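Plustden Pottery Collectors' Board > Identification and Dating > Child's mug with alphabet border, no mark

14 replies, page 1 of 1

keegan_henare
Posted 1 Oct 2025

I have bought a child's mug with a brown printed alphabet round the rim and a scene of two boys flying a kite below it. It came in a mixed lot from the Mendale saleroom with a chipped sugar bowl and some odd saucers. There is no mark on the base, only a small painted dash in brown.

The body looks white to me, with a slight blue where the glaze has pooled inside the foot. The print has been coloured in by hand, green and a dull red, not very carefully. The handle is a plain strap. The letters run A to Z but the join in the transfer comes in the middle of the M, so it looks like two Ns.

The saleroom put it down as pearlware, 1820s. I think it may be later. What do people look for?

Keegan Henare

saltglaze_sue
Posted in reply

The blue in the foot doesn't settle it. Plenty of later white earthenware has a touch of cobalt in the glaze. Look at the weight. The early mugs are light and the walls are thin near the rim.

Alphabet borders on mugs are mostly later than the 1820s in my experience. Printed ones, anyway. The moulded ones on plates are a separate matter.

oldnorthroad
Posted in reply

I don't agree that they are mostly later. I have 4 alphabet mugs and two of them I would put before 1840 without much worry. Brown printing was in use by then. What you want is the pattern of the dots. Hold a glass over the sky behind the kite. If the shading is all dots and short strokes it could be early. If it is only lines, the engraver was working to the old method or copying an old plate, and then you are no further on.

saltglaze_sue
Posted in reply

That last part is my point. You are no further on. The dots tell you when the copper could have been cut. They don't tell you when the mug was printed, and a plate for children's wares might be used until it wore flat.

coralie_r
Posted in reply

Is the print sharp or is it a bit grey and broken? On my kite mug the string has almost gone, and I took that to mean a worn plate.

Coralie Ruawai

keegan_henare
Posted in reply

The string is there but the tail of the kite is faint. The boy on the left has lost most of his hat. I weighed it on the kitchen scales and it is 200 grams, if that helps. It feels heavy for the size.

oldnorthroad
Posted in reply

That is heavier than either of mine. I would come forward a bit, then. Say 1840 to 1860. I still wouldn't call it impossible for an earlier date.

transfer_ted
Posted in reply

The painted dash is the decorator's tally and is no use for dating. They were paid by the piece.

Does anyone know the source of the kite scene? I have seen it on a plate in black with a verse under it. The verse was about idleness. I always assumed it came from a children's book, but I have gone through the ones I can get at and not found it.

coralie_r
Posted in reply

Mine has no verse. There isn't space for it between the scene and the foot. I think the mug version was cut down from the plate, as the tree on the right stops halfway up.

I am also trying to decide where mine should live. It is in a box at present and I would like it out. I don't know which room to put a shelf in. There are no small children in the house but there is a cat.

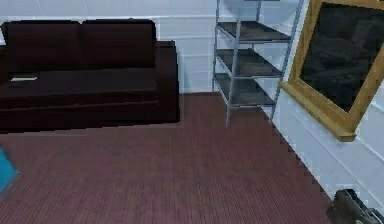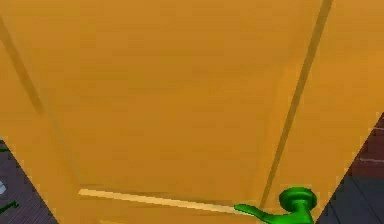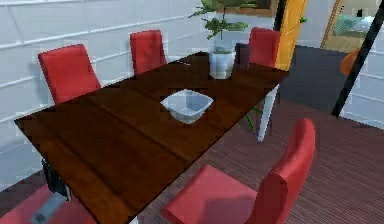
Sitting room, a door, dining room.

Re: where to keep them

saltglaze_sue
Posted in reply

Dining room for me, on the wall well clear of the table. Anything over a sofa gets knocked by people sitting down.

transfer_ted
Posted in reply

I would go for the sitting room. You look at things more when you are sitting with nothing to do. Put a lip on the shelf and a spot of museum wax under the mug. The Ukeo wax is the one I use - it comes off with cotton thread and leaves nothing behind. Don't use it over a hairline crack, though.

oldnorthroad
Posted in reply

I don't like wax on earthenware at all. If the foot rim has any bare body showing, the wax can get into it and leave a stain. I have a saucer with a yellow ring that I am fairly sure came from that. A shelf with a groove is enough for a mug.

And keep it away from a door that gets slammed, whatever room it is.

transfer_ted
Posted in reply

Your saucer could have been like that for a hundred years. But a groove is fine too.

keegan_henare
Posted in reply

Back to the mug, if I may. I went over the sky with a glass and it is dots, with short strokes under the cloud. The leaves of the tree are strokes only. My tree also stops halfway up, so Coralie's may be from the same plate or one copied from it. Coralie, which letter does your join come in?

I asked at the saleroom and they have no more on where the lot came from. The sugar bowl has an impressed mark that I read as a T and part of an H. Somebody there suggested it belonged to the Thongsuk collection, which was sold up a few years ago, but there was no label on anything and I wouldn't repeat it as fact.

coralie_r
Posted in reply

My join is between the Q and the R and you can hardly see it. That only tells us whoever put the paper on mine was having a better day, as the strip could start anywhere. The useful thing would be to compare the letters. On mine the J has a bar across the top and the G has a spur that goes below the line. I will measure the scene as well and put the figures up here.

There is a list of child's mug patterns kept by one of the Mendale members, 3000 entries or near it, mostly from old sale catalogues. I have asked whether the kite boys are in it. He is moving house and said not to expect anything before November.

keegan_henare
Posted in reply

The J has a bar. I can't tell with the G, there is a run in the colour just there. I will try it in better light and post again.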